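August 22, 2020

Glaze notebook, satin white, third round

Picked up where I left off with the satin white for the stoneware line. The old recipe has been fine on the Nuvby clay body for two years, but the last delivery of feldspar came in under a new label and everything fired since then has crazed. Fine lines all over the inside of the bowls, visible with tea rubbed in, and a few on the outside near the foot. Supplier is Alipour, same as before. They say the material is unchanged. Maybe so, but the melt says otherwise.

Mixed three batches this morning, 2000 grams dry each, labeled A, B and C.

A is the old recipe with no changes, for control.

B has extra silica, added at 30 grams per 1000 of dry mix. Sieved twice.

C has the same silica as B, and part of the feldspar swapped for the Sekero frit. I cut the whiting a little to make up for the calcium in the frit. The sheet with the full percentages is taped inside the cupboard door. Please don't write on it, copy it out first.

Water: started all three thin and let them sit through lunch, then took water off the top until they dipped the way I like. B settled hard in the bucket. Added a pinch of Epsom salts dissolved in hot water and it came back up. C stayed in suspension without help. A behaved as A always does.

Test tiles are the L-shaped extruded ones, bisqued earlier this month. Single dip on the lower half, double dip on the upper half, three-count each. Also glazed one small bowl per batch, since tiles never craze quite like a closed form does. Wax on the feet. I forgot to wax the C bowl before dipping and had to sponge it back, so expect a ragged line there and don't read anything into it.

Kiln: the small front loader. Top shelf still has the chip at the back left corner. Loaded A low, C in the middle, B high. Not ideal, there's a difference between top and bottom and I'd like each batch on each shelf, but there wasn't enough room with the Jundcombe order in there too. Cones on the middle and bottom shelves only -- we're down to the last box.

Schedule as usual up to the quartz change, then faster. Soak of 30 minutes at top. Kiln off, no controlled cooling until it hits the range where the satin surface grows, then a hold. I have been going back and forth on the hold. A long hold gives the buttery surface but it also makes the white go chalky, and customers scrape a spoon across it and complain. Left it at the shorter one.

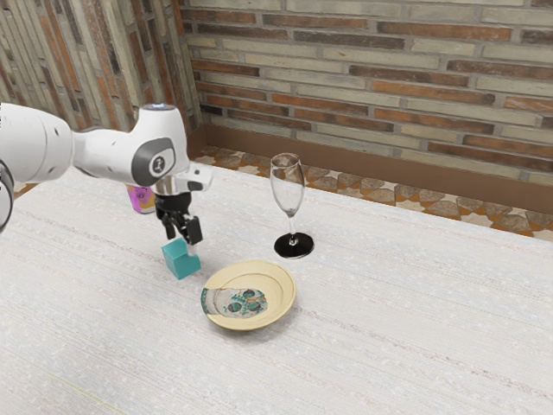

On the crazing, a note left on the bench next to the tiles says the glaze may not be the problem at all, that the last clay delivery looked a shade pinker in the bisque and could have less silica in it, in which case fixing the glaze will only hide it until the next pallet. Fair point. I hadn't compared the bisque. There are three old tiles from the spring in the drawer under the wedging table and I'll set them next to the new ones in daylight. If the color is off, the cheap test is old glaze on old clay and old glaze on new clay, in one firing, same shelf. Should have started there.

For the crazing check I'll do what we did last time. Bowls out of the kiln only when I can hold them bare-handed, then freezer overnight, then straight into boiling water in the sink. Ink on the surface, wipe, look with the loupe. Repeat 3 times. Anything that survives goes on the shelf over the sink and gets looked at again in September. Delayed crazing got us before and I'd like to wait it out this time, even if the order has to ship in the clear glaze.

Cost, for whoever does the next buy: the frit is dearer than the feldspar, and C uses 300 grams of it in a 2000 gram batch. For mugs I can live with that. For the big serving bowls it adds up, and I would sooner stay with B if B holds.

Other things:

The 80 mesh sieve has a tear near the rim. Use the other one.

Bucket lids are not interchangeable. The blue one does not seal on the tall bucket and the celadon skinned over because of it. Re-sieved it, seems fine.

Scale was reading two grams heavy with nothing on it. Changed the batteries and zeroed it. All of today's batches were weighed after that.

Kiln is on its way up as of late afternoon. Don't open it before the readout is under 200, please, the last lot pinged all evening and I still don't know if that was the glaze or the draft.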